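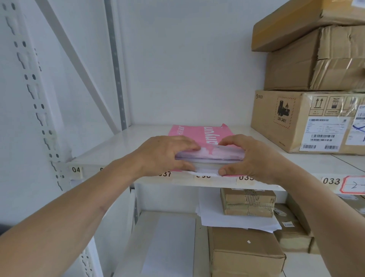

Hindham Shared Workshop — Automation Group

The Hinudier is a shelf-picking robot built in the shared workshop at Hindham. It is designed to fetch small parcels and envelopes from numbered shelving and carry them to a packing table. The project was started by Kalevi Huttunen, who had earlier built a smaller arm, the Rongate, in his garage.

Design

The robot has two arms on a wheeled base made from a used office cart. Each arm has a lift limit of 2 kilograms. The joints use hobby servos, and most of the brackets were printed in the workshop. A single-board computer in the base runs the control software, which Huttunen wrote with other members over 14 months.

Shelving

The machine is meant for white metal shelving with keyhole-slotted uprights. Positions are marked by printed paper labels along the front lip, such as 033 and 035. Overhanging mailers can hide these labels, so the software also keeps a stored map of the shelf.

Handling

Boxes were the first items the arms could lift reliably. Stacks of envelopes took longer — the sheets slide against each other when held from one side. The present method follows the way a person squares a stack, with one hand at each end and a thumb along the edge. Soft plastic mailers remain difficult. Cartons with a UN 3481 battery mark are left for people to move.

Testing

A test run on Dec 27, 2021 used 200 picks, of which 11 were stopped by hand. The grippers were rebuilt the following February with wider rubber pads.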